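How Baskets Are Made
Information for young readers

Rarklow Museum of Craft: Learning Pages

People have been making baskets for thousands of years. Baskets are older than metal tools and, in many parts of the world, older than clay pots. They have been used to carry fish, store grain, trap eels, hold babies and keep bread. Almost every group of people on Earth has found a way to make them from whatever grew nearby.

What is weaving?

Weaving means passing one strand over and under other strands so that they hold each other in place. In a basket, the strands that stand still are called stakes. The strands that travel in and out between them are called weavers. The stakes give the basket its shape and the weavers fill in the sides.

You can see the same pattern on a very small scale if you look closely at a tea towel. Cloth is made of soft threads and needs a loom to keep the threads tight. Basket materials are stiffer, so a basket maker can usually work with hands alone.

What are baskets made from?

In Britain, the best-known basket material is willow. Willow grows quickly in damp ground and sends up long, straight shoots called rods. The rods are cut in winter, when the leaves have fallen. They may be dried with the bark on, which gives brown willow, or the bark may be stripped off to give white willow. If the rods are boiled before they are stripped, the bark stains the wood underneath and the result is a warm reddish colour called buff.

Dried willow snaps if it is bent. Before work begins it must be soaked in water, sometimes for several days. After soaking it is wrapped in a damp cloth and left overnight so that the water spreads evenly through each rod.

Other countries use other plants. Rattan is a climbing palm from the forests of South-East Asia, and its stems can grow longer than a bus. Bamboo is split into thin, flat strips. Rushes, straw, pine needles and the roots of spruce trees are all used as well. Many modern baskets are woven from plastic strands, which can be wiped clean and do not rot.

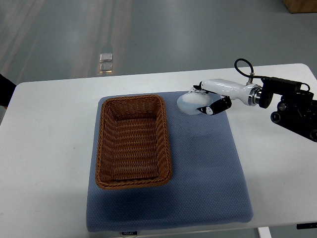

Is wicker a kind of plant?
Wicker is the name for a way of weaving, so a basket can be called wicker whether it is made of willow, rattan or plastic.

How a round willow basket is made

The maker starts with the base. A few thick, short rods are laid across one another to form a cross, and thin rods are woven tightly around the middle. Slowly the arms of the cross are opened out like the spokes of a wheel, and the weaving continues until the base is wide enough.

Next, long rods are pushed into the edge of the base. These are the stakes. They are bent upwards and tied together at the top, so that for a short time the basket looks like a tall, thin tent. This step is called "pricking up".

The first rows of the side are woven with three or more rods at once. This strong band is called the upsett, and it decides the shape of everything above it. If the upsett leans, the whole basket will lean. The maker then weaves the sides, tapping the rows down with a heavy iron tool so that no gaps are left.

Finally, the stakes are bent over and woven into one another to make the border. The border stops the weaving from slipping off the top. A handle may be added last of all.

Baskets at work

Before cardboard boxes and plastic crates were common, baskets carried nearly everything. The museum's collection holds 600 baskets, and many of them were made for one particular job. There are shallow baskets for strawberries, deep ones for coal and a flat-backed one made to hang against the side of a donkey.

Notburga Strebel, who looks after the collection, asks visitors to look at the base of a basket first. "The base wears out before anything else," she says. "Some of ours have been mended so many times that there is very little of the first basket left."

Words to know

Border: the woven edge at the top of a basket
Buff: willow that has been boiled and then stripped
Rod: a single shoot of willow
Stake: an upright rod in the side of a basket
Upsett: the first strong rows of the side
Weaver: a rod that passes in and out between the stakes

Visiting with your class

The Basket Room is on the ground floor. School groups are welcome every Tuesday during term time. Paper weaving is suitable for children aged 5 and over, and willow weaving for children aged 9 and over. Teachers are asked to book in advance through the Learning Office.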